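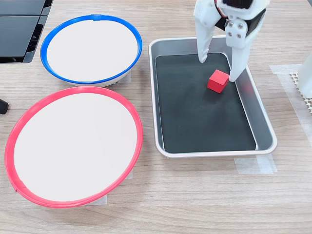 Section 4: Setting up Girnodik for a local election campaign

Girnodik keeps your canvass returns, leaflet rounds and donor list in one place, so that they can all be wrong together. Set it up before the candidate starts announcing things.

1. Sign in as agent. The candidate should have a separate login, with fewer buttons.

2. Open Wards and choose the one you are fighting. Nemness appears twice, as Nemness and Nemness (old boundary). Pick the first, unless you wish to canvass people who vote elsewhere.

3. Load the electoral register. A ward of 3350 electors takes a minute or two. Leave the window open.

4. Under Rounds, split the ward into walks of no more than 300 doors. Keener campaigns set this higher and then wonder where their canvassers went.

5. Enter your spending limit by hand. Girnodik turns the bar red when you pass it, but will not ring the agent's mobile.

Note: "Probable" means the voter said so. "Firm" means they took a poster. "Very firm" was removed in March after Marek Murín applied it to his entire street.

Caution: Merging two donor records cannot be undone. Chinyere Ogbonna's guide to unpicking one by hand is in Appendix 2 – allow an evening.

6. Press Publish rounds. Canvassers see their walks the next time they sign in.
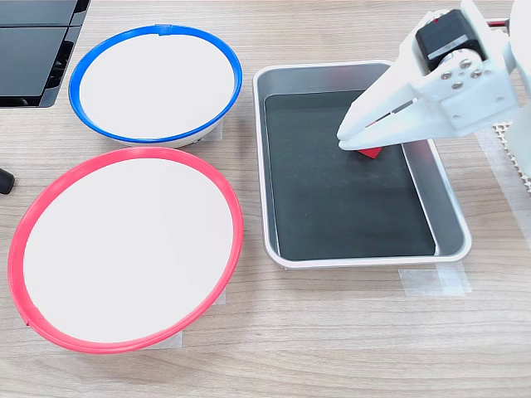 Can two people enter returns for the same walk?

They can, but the later entry replaces the earlier one, so agree who is typing before you start.

7. Print a paper copy of every walk for polling day. Phones go flat, and the hall will have one socket, with the tea urn plugged into it.

Caution: Delete the register copy when the campaign closes. Losing the seat does not delete it for you.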